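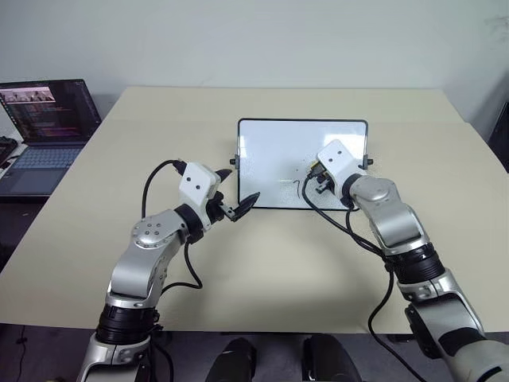 How much should you set aside on top of the price of the arms? More than feels reasonable, and put it in its own line so it can't get eaten by the arms themselves. Ours was 2000 and it went.

OK. Writing this fast between two other things, so excuse the state of it. A few people asked how we did the money side of the two-arm setup and I keep answering in little bits by email, so I'm dumping the whole lot in one place.

Background for anyone new. Small group in Vurnidbridge, one room, two arms, a writing and wiping task that everybody thinks is easy until they have to pay for it. I do the budget because I was the one who complained about the last budget. That's the whole selection process.

First draft of the plan was in October. One page. Arms, grippers, computer, table, done. I was very proud of that page. Sidra Sethi read it over my shoulder and asked where the cables were. No cables. Asked where the spare fingers were. No spare fingers. Asked what we were going to do when the supplier quoted shipping separately. I closed the laptop.

So, draft two. I'll go in the order things bit us.

The arms. We got quotes from Somville and from Dwivedi. Somville cheaper on paper, Dwivedi quote had mounting hardware and the first service visit in it. Took me far too long to get the two onto one sheet with the same lines. Do this first! Make your own list of lines, send it to both, and ask them to fill in every line even if the answer is zero. A quote with nothing written next to "mounting" can mean included or it can mean surprise. We went with Dwivedi. Not a recomendation, just what fit.

Grippers. Budgeted as a pair, which was right. Fingers budgeted as part of the grippers, which was wrong. Fingers are a consumable. Anything that touches the table or a board a few hundred times a week belongs with pens and tape, and it needs its own line that comes back every quarter. I have it as a running line now and it's boring, good.

Cables. Sigh. The cable line in draft two came to 212 and I thought Sidra was being dramatic. Then we worked out that each arm needs enough slack to reach all the way across and fold back on itself, and the lengths that came in the box were for somebody's much smaller table. Longer ones, strain relief, clips, a spare of each. Measure with the arm stretched out to the worst pose you're ever going to ask of it. Then buy the next length up.

Table. We nearly bought a proper bench. Glad we didn't, the money went elsewhere and a plain flat top is fine for pen work. What I'd check is whether it moves when both arms stop hard at the same time. Lean on it. Get a second person to lean on the other side.

The small stuff line. This is the one I'd fight for. Whiteboards, markers, erasers, tape, a stand for the board, more markers. Markers dry out, tips get mashed flat, and you can't swap to a different brand halfway through a set of runs without somebody (me) having to write it down and explain it later. Buy one kind, buy a lot. Same for the boards. If the board you like gets discontinued you're redoing all your positions, so get the second and third one while its still on the shelf. 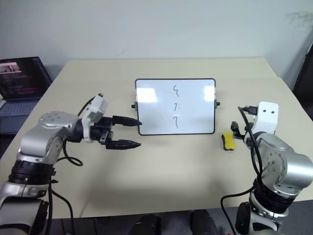 Erasers too, same logic. I had them down as one item, quantity one. Laughable. Foam wears at the corners first and then the grip is different and the wipe is different and you spend a morning blaming the software.

Software. We pay Cisska for the logging and storage, and the thing I missed there was that storage grows. The first bill was nothing. Storage is priced by what you keep, and we keep everything, because deleting things requires a meeting. If you're planning a year, plan on the last month's bill and not the first one's.

Computer. One decent machine plus whatever laptop is lying around. I put a whole workstation in draft one and took it out again in draft three. Might regret it. Ask me later.

People time. Not on the sheet at all until draft three! Setting up, resetting the board between runs, swapping fingers, chasing invoices. I still don't have a good number for it. I put in a number I could defend and moved on.

Then the contingency, back to where I started. 2000, separate line, nobody allowed to touch it without writing down what for. By the 03/03/2024 check we had spent 1354 of it. Most of that was shipping and import charges, then a replacement power supply, then a pile of brackets that I ordered in the wrong thread. The brackets are my fault and are in a drawer if anyone wants them.

The rest of it went on a second mounting plate. That plate was worth it, we can now pull an arm off for service and have it back in the same spot without redoing everything. Should have been in the plan from the start – it's going in the next one as its own line.

Things I'm still unsure about. Whether to pay for the extended service on both arms or just the one that does most of the work. Whether leasing would of been smarter for the first year. Dwivedi do offer it and the monthly figure looks OK until you multiply it out, and then it looks less OK, and then you remember you could hand the things back.

I'll put up the blank version of the sheet once I've taken our prices out of it. If you've done this with more than 2 arms, write to me, I want to know what happens to the cable line.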